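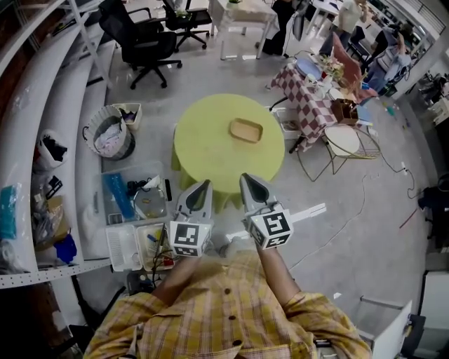

December 7, 2018

The shelves came in June and I have been putting off writing about them until they were full. They are full now, so I have run out of excuses.

I bought them from Shota Sasaki, who was closing his shop and wanted the fittings gone by the end of the month. White metal, a long run of them, with curved tiers. He asked for 81 pounds, which I thought was fair. Getting them home took two trips and a borrowed van -- Kwaku drove, and I owe him a dinner for it.

My plan was one kind of thing per shelf. That lasted until I had a bag I couldn't place, and after that the bags went wherever there was a gap. There is still a cardboard box on one of the middle shelves that I mean to sort and haven't.

The floor in front is the real problem. I use the round woven laundry basket for white fabric, and it has stayed that way, mostly because it's too full to put anything else in. Next to it there's a small white bin for dark bits. The clear storage box was meant for cables only. At the moment it also has a round metal lid in it, and I'd like to know which pot is going without. The tools and odd wires are in a clear tray near the white crate, and I can find a screwdriver faster than I used to.

The tables I'm happier with. Saoirse Brophy gave me the red and white checked cloth when she moved, and I put it on the table with the pink flowers and the cups. The pink chair goes behind that one. The round table has the lime green cloth, which is a bit too big and hangs in folds, but I've decided not to hem it. I keep a small tan tray on it for keys and post, and I try to keep everything else off. The desk at the back has a cloth as well, and a plant on it that needs very little from me.

Things left to do before the new year:

Move the power strip closer to the tables so the black cable doesn't run across the floor. I have tripped on it twice.

Find a rug. The floor is bare grey concrete and it's cold underfoot by four o'clock. Balaskas had one I liked but it was too narrow.

Decide about the two black office chairs. One would be enough -- if anyone local wants the other, leave a comment and you can come and collect it.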